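Preguntas frecuentes sobre el reparto de alimentos en Ikville

Estas son las dudas que más nos llegan al correo desde que el gobierno regional presentó su plan contra el hambre. Las contestamos con lo que hemos podido comprobar, que es menos de lo que quisiéramos. 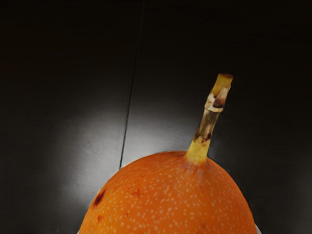 Última modificación: julio

¿Quién lleva el programa?
Sobre el papel, la oficina regional de Alarcón. El transporte lo tiene adjudicado Latard y los almacenes están en Ziltska. Hemos pedido el contrato dos veces y nos han mandado dos veces la misma nota de prensa.

¿Es verdad que llega a 2,000 familias?
Es la cifra que se leyó en el acto de presentación. Las listas que nos enseñaron en Ikville suman bastante menos, y hay apellidos y domicilios repetidos. Puede que existan otras listas. Si existen, que las publiquen.

¿Qué trae cada entrega?
Según el folleto, arroz, legumbres, aceite, fruta y leche en polvo para los menores de cinco años. Varias madres nos dicen que la leche no ha venido en los dos últimos repartos. La oficina habla de «ajustes logísticos», una expresión que sirve para casi todo. 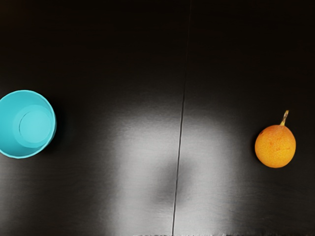

Lo de la leche importa más que el resto, y por eso insistimos. Un saco de arroz que se retrasa se puede suplir mal que bien con lo del vecino; un niño desnutrido de un año no tiene ese margen.

¿Hay que pagar algo?
No. Si alguien le cobra por apuntarse o por el transporte, pida un recibo y escríbanos. Hemos recibido unas 20 quejas de este tipo y ninguna ha tenido respuesta oficial.

¿Hay que estar afiliado a algún partido?
Tampoco, aunque en 19 de esas quejas se menciona que pidieron el carné. Asif Siddiqui, portavoz de la oficina, nos contestó que son «casos aislados». Le preguntamos cuántos harían falta para que dejaran de serlo y seguimos esperando.

¿Servirá para algo el nuevo plan?
No lo sabemos. El anterior prometía 100 puntos de reparto y nunca vimos la relación completa. Este tiene logotipo nuevo y el mismo adjudicatario.

¿Dónde puedo reclamar?
En el registro municipal, por escrito y con copia sellada. Por teléfono no queda constancia.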